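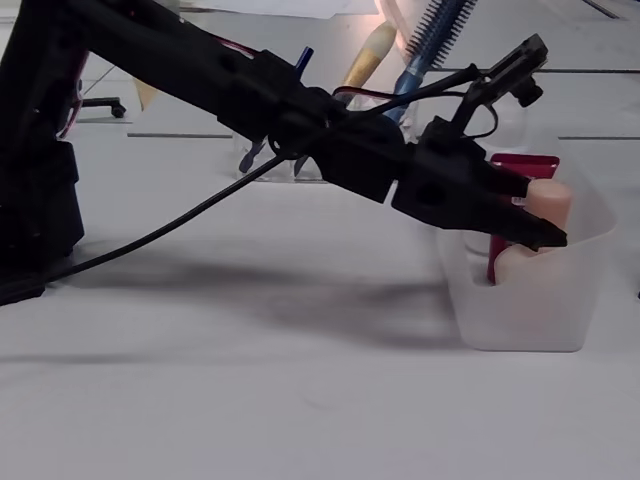

Pellex opened its software lab to visitors on Mar 27, 2025, and I had been looking forward to it for weeks, having spent most of my working life on the controls side of packaging lines and never having had a proper look at how the younger crowd go about it. We were met at the door by Nuanchan Wattanapong, who leads the planning group and who was very generous with her time (and with the biscuits). She took us straight to the benches, where the job is tidying toiletries: brushes go in one holder, bottles and tubes in another. I liked that the little sensor sits on a bracket right above the two fingers, so it travels with the gripper and has the fingertips and the target close together in its view. On our old lines the camera was bolted to a post two metres away and every knock meant another calibration!

The software comes in two halves. Pleltov is the perception side, and it produces a guess at where each item is, which way it's leaning and how sure it is of both. Flemusent is the planner, which takes those guesses and works out a path for the arm. Clear and frosted plastic is the hard part, Nuanchan told us, as the depth readings go straight through the wall or bounce off it, and for a long while the planner believed the trays had no sides. They now fit a simple box model to the rim and let Flemusent plan around that, and she was quite frank that it took them three tries to get it right.

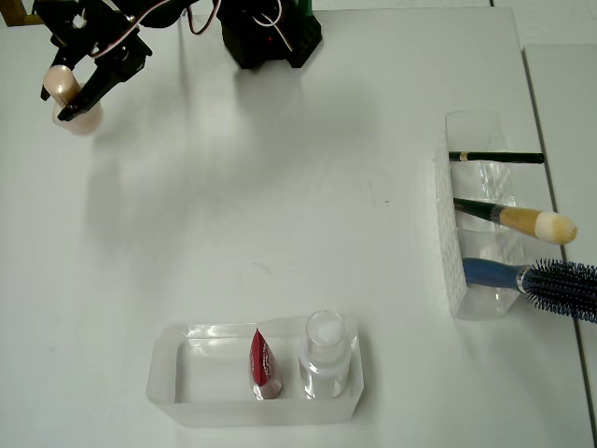 The gripper with one of the pale cylinders, tray and brush organizer close by.

I asked (I always ask) about the logs. Every attempt is recorded with the camera stream, joint positions and motor currents on one clock, and a colleague can scrub back and forth through it in a viewer they call Mac Suibhne, after the street their first office was on. The set they showed us held 1,048 attempts. Of the last 500, the planner had found a path for 492 without a person stepping in, though she was careful to say that finding a path and making a good placement are scored separately. The lag from picture to motion is about 28 milliseconds, and I'd have given my eye teeth for that in my day.

We finished with tea and a long chat over whether the grip force should be set by the planner or left to the controller at the wrist. I'm for the controller, and I said so at some length. Nuanchan is for the planner, and we've agreed to carry on by e-mail.

Print this page
E-mail this to a friend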